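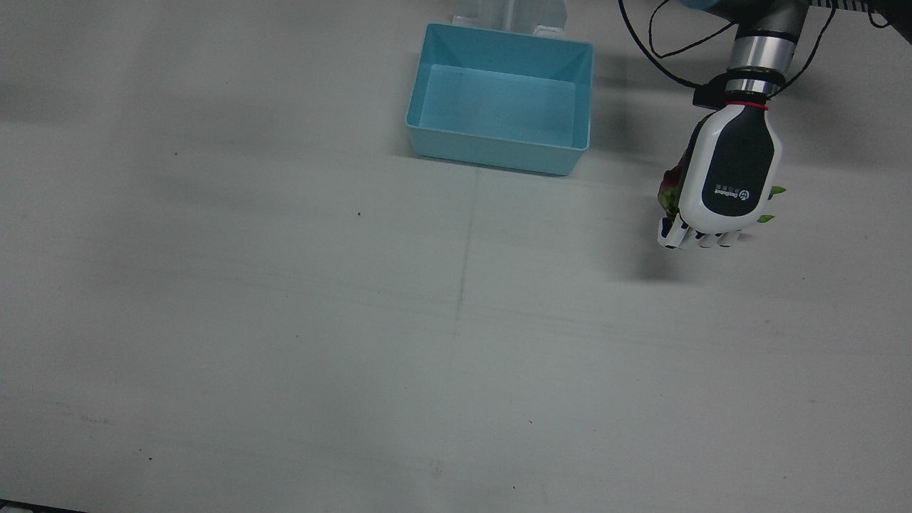 How to Prepare Fruit for the Utbridge Produce Show

These notes are for exhibitors in the fruit classes. Entries that do not follow them may be shown but will not be judged.

Choosing the fruit

Select ripe, sound fruit of even size and good colour. Cut the stalk with clean scissors and leave it attached where the class requires it. Do not polish the skin. The natural bloom on grapes and plums is marked by the judges and is easily lost through handling. 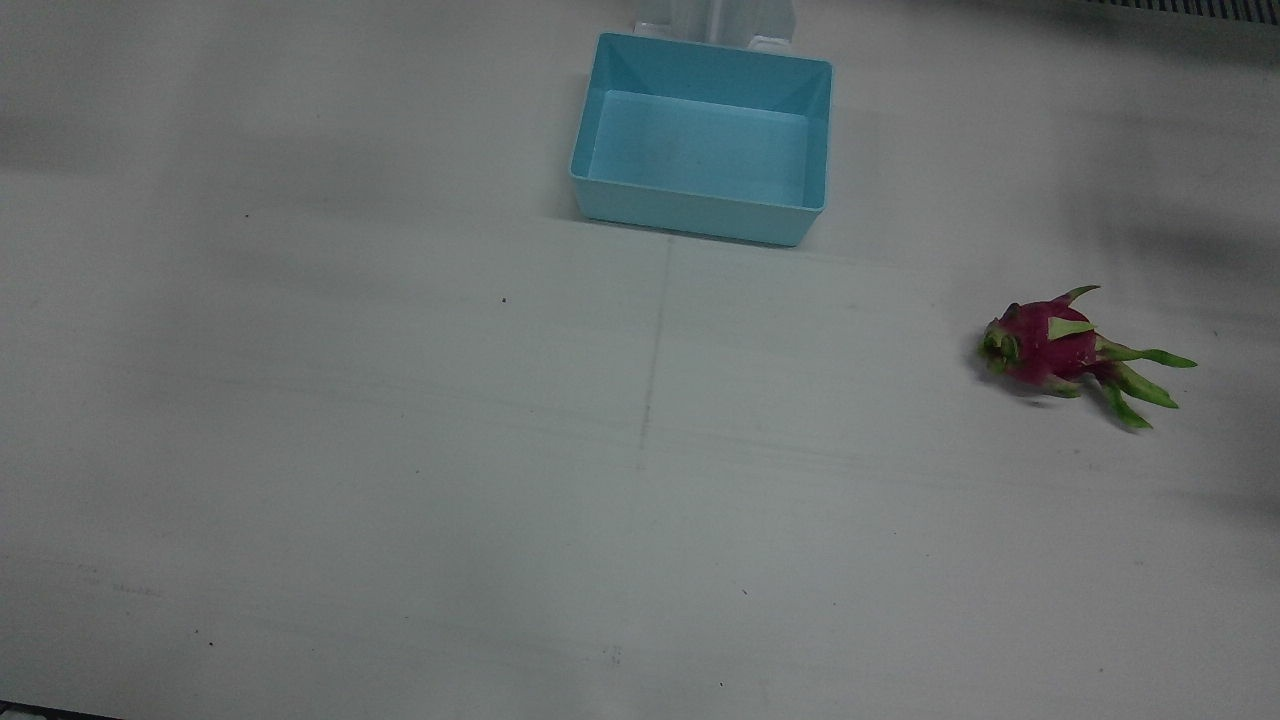 An open blue plastic bin, empty.

Packing and transport

Line a shallow box with tissue paper and place the fruit in a single layer. Soft fruit should be picked on the morning of the show. Berries entered by weight must be shown in lots of 250 g.
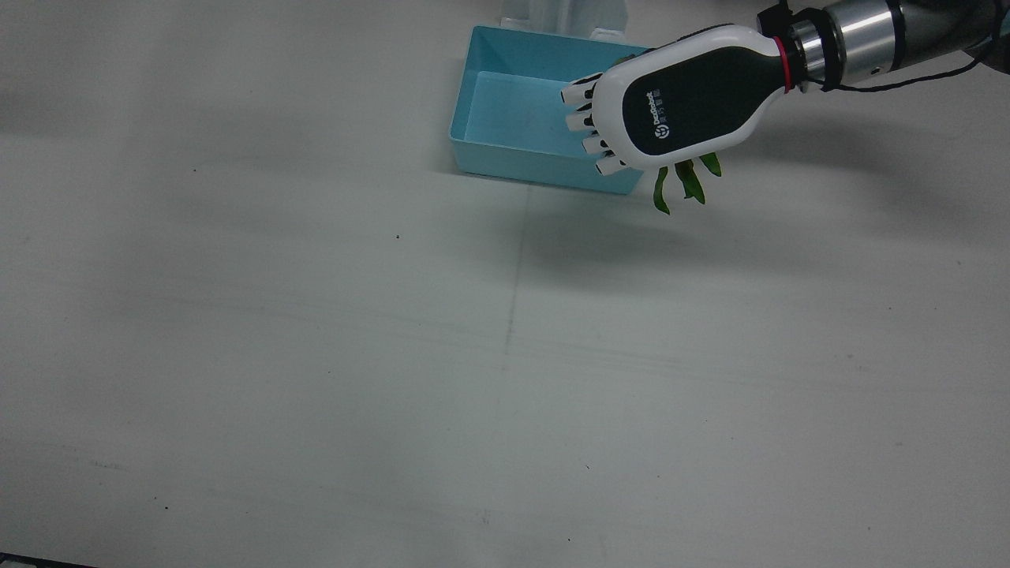
Label each box underneath with the exhibitor's name and class number. Entry cards are issued at the desk and should be completed in ink. The variety must be given if known.

Tropical and unusual fruit

Fruit grown under glass may be entered in Class 128. Scaly or spiny kinds should be lifted from below, as the tips bruise quickly.
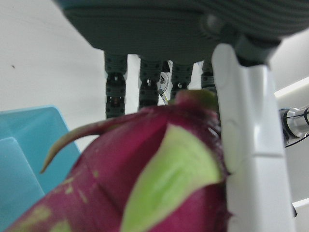 Exhibits in this class are shown whole and uncut. Staging closes at 10 am, and late entries cannot be accepted. Questions about classes should be sent to Joelle Aoun, Show Secretary, before the end of April.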